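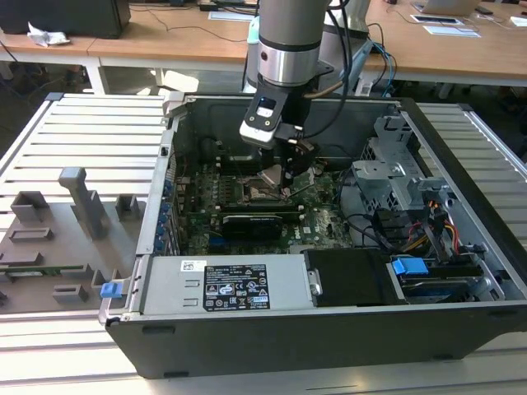
Questions I get about the Brornora helpline

I started answering phones for Brornora last July, and people keep asking me the same things, so I'm putting it all in one spot!

Do I have to give my name?
Nope. You can call, say as much or as little as you like (a nickname is fine), and hang up whenever you want. We took 1,996 calls last year and 1,414 of those callers never gave a full name.

Will you call the police?
Only if you ask us to, or if a child is in danger or someone's life is at risk right then. I tell callers this up front so it doesn't come as a shock. 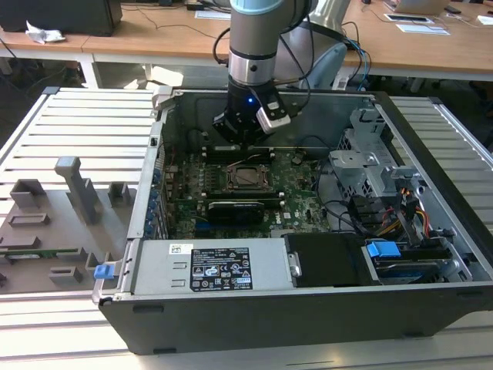

My sister is the one being hurt. Can I call for her?
Yes, please do! I can't make decisions for her, but we can talk through what to say to her and where she could stay. The Correa shelter takes pets too, and I get asked about that a lot.

Does it cost anything?
Calls are free. If you need a ride to the shelter, we can cover up to 50 dollars of the fare.

Do you help men?
We do, and I wish more of them would call.

How can I help out?
Come to the Jokuvel open evening at 7 p.m. (there's soup) and sign up for training. It's long, I won't lie, but I loved it. Bring a photo ID and something to write with.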